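How to Make a Basic Mustard Vinaigrette

A vinaigrette takes a few minutes and keeps well in the fridge. The ratio I use is 3 parts oil to 1 part vinegar, with enough mustard to hold the two together. If you like a sharper dressing, go down to two parts oil.

What you need

3/4 cup olive oil
1/4 cup white wine or cider vinegar
1 tablespoon mustard
1/2 teaspoon salt
Black pepper
1 small shallot, minced (optional)

Step 1
Put the vinegar, salt and shallot in a bowl and leave it for ten minutes. Salt dissolves easily in vinegar and hardly at all in oil, so don't skip ahead.

Step 2
Whisk in the mustard until there are no lumps.

Step 3
Add the oil in a thin stream, whisking the whole time. Go slowly with the first few spoonfuls – after that you can pour faster. It should look cloudy and slightly thick.

Step 4
Dip a lettuce leaf in and taste it. Dressing on a spoon always seems too strong. Adjust the salt, then the vinegar.

Which mustard to use

Dijon is the usual choice and gives the smoothest result. Whole grain works but separates sooner. Plain yellow mustard is milder and does fine on potato salad or coleslaw.

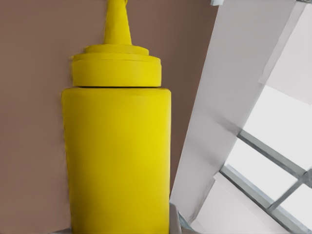 Start with half the amount if your mustard is a salty one, and hold back some of the salt in Step 1.

Storing

Keep it in a jar with a tight lid for up to a week. Without the shallot it lasts a little longer. The oil may turn solid in the cold. Leave the jar on the counter for 20 minutes, then shake.

Thanks to Fitriani Lau for the tip about the lettuce leaf.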